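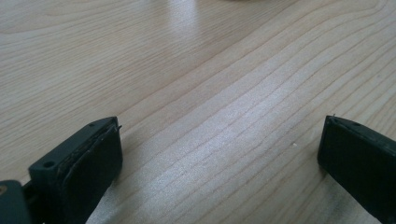 The fingers of the Pustow hand gripper, opened wide over the table.

Getting started with the Pustow hand gripper: fingers, pads and a first recording

Written by Inês Ramalho, with corrections from Dong-hyun Yang

We bought the Pustow as a kit from Drakstead in June and have used it most working days after that. The leaflet in the box explains how to put the tool together, but it stops at the moment when you would like to record something. This page continues from there. I suppose that your gripper is already assembled, that the camera is fixed and that the Virnby program is installed on your computer.

What you need

The gripper with its two fingers and the pads that came with it. A small cross-head screwdriver. A cloth without fluff. A table with enough free space that you can turn the tool without hitting something with your elbow. Some objects from the house that can be squeezed a little. The memory card that you use must be empty, otherwise Virnby mixes the old files and the new ones and you lose half an hour to separate them.

Step 1. Check the fingers

Hold the tool with the tips pointing away from you and look at each finger in turn. The screws should be tight but not very tight. The fingers are plastic, and the plastic around a hole can crack if you use force. When you feel resistance, give a quarter of a turn more and stop.

Close the fingers slowly. The pads must meet along their whole length. If they meet at the top only, loosen the finger that is wrong, press both together by hand and tighten again in this position. I needed 4 attempts the first time, and now it takes me one.

Step 2. Look at the pads

The pads are the part that wears. Pass a fingertip along the upper edge of each one. A ragged corner does not disturb the grip in most tasks and we continue to work with pads in this state. If the edge begins to lift, write it in your notes, and change the pad when the lifted part reaches the area which touches the object.

Drakstead sells the spare pads in packs of two. Clean the finger with the cloth before you stick the new pad, press for one minute and leave it for the night. Titilayo Ogunleye in our group tried to use a new pad after lunch on the same day and it moved sideways.

Step 3. Set the camera view

Start Virnby and open the live picture. Both fingertips should be visible when the gripper is fully open, one at each side, with the table between them. If you see only one finger, the camera is turned in its holder. Loosen the ring, turn the camera and check again with the gripper closed.

Then look at the light. Our table has a light wood top with a strong grain, and under the lamp it gives a soft white band in the picture. We have moved the lamp further back, and this reduced it. Small crumbs are also visible at this distance, so wipe the table before each session.

Step 4. Choose the first object

Begin with something light that does not roll away. A tube is a good choice – it gives a little under the pads, and the program can follow printed packaging more easily than plain white. Lay it down at an angle, to one side, and keep the middle of the table free for the approach.

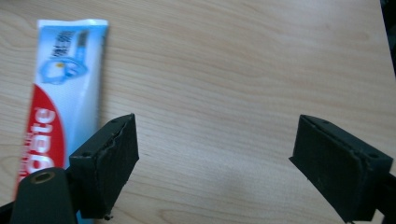 Colgate tube on the left side of the table, gripper open.

Step 5. Record

Press the button on the handle and wait for the short tone. Hold the gripper open over the table for two seconds, so that Virnby has a clear start. Move towards the object at a calm speed, close, lift it to the height of your hand, put it down and open again. Press the button a second time.

Do not turn the wrist more than 180 degrees in one movement. The cable is long enough, but the program loses the orientation and marks the recording in red.

Make 50 recordings before you judge the result. The first ones are always a bit nervous, and they can be deleted later from the list.

Is the kit worth the price?

For a small group, I would say yes. The handle is comfortable and the fingers are easy to replace. I am less satisfied with the pads, and the leaflet needs a better translation. Tanko Tamuno, who has larger hands than me, finds the button too near to the palm and presses it by mistake. There is a longer handle in the Drakstead shop, but we have not tried it.

The next page explains how to export the recordings from Virnby and how to name the folders.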